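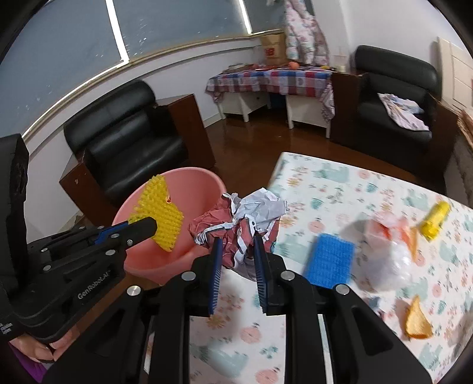

Aula 5 – Limpeza de mesas e recolha de resíduos secos

A mesa de trabalho limpa-se sempre depois de retirado o papel, e a ordem não se troca. Papel deixado sobre o tampo absorve a água do pano, desfaz-se e larga fibras que depois custam a apanhar. O papel amarrotado ocupa muito espaço: uma folha impressa a vermelho e branco, dobrada de modo a mostrar o verso liso, faz um volume grande ao lado de uma bacia. A bacia cor-de-rosa, funda e de bordo arredondado, fica junto à mesa e serve para o material de limpeza amarelo, de superfície com tufos. O papel vai para o saco, nunca para a bacia.

Sequência

1. Retirar papéis, embalagens e restos soltos.
2. Alisar e dobrar o papel que possa seguir para reciclagem.
3. Passar o pano húmido do fundo para a frente, em faixas direitas.
4. Enxaguar na bacia e torcer bem antes de repetir.
5. Secar os bordos do tampo – é aí que a água se acumula.

Material

Cada grupo levanta o seu material no armário da sala 211. Os panos com tufos apanham bem as migalhas, mas retêm gordura e precisam de ser lavados à parte. Para manchas de tinta usa-se o detergente Elden, diluído: 20 ml por bacia. O Skellow fica reservado para pavimentos e não deve ser usado em tampos envernizados.

Papel impresso

O papel brilhante pode largar tinta quando molhado. Se uma folha ficar colada ao tampo, levanta-se por um canto, devagar, sem raspar. Papel com gordura vai para o lixo indiferenciado.

Leitura para a próxima aula: apontamentos de Janelle Tan, página 74, secção sobre lavagem e secagem de panos.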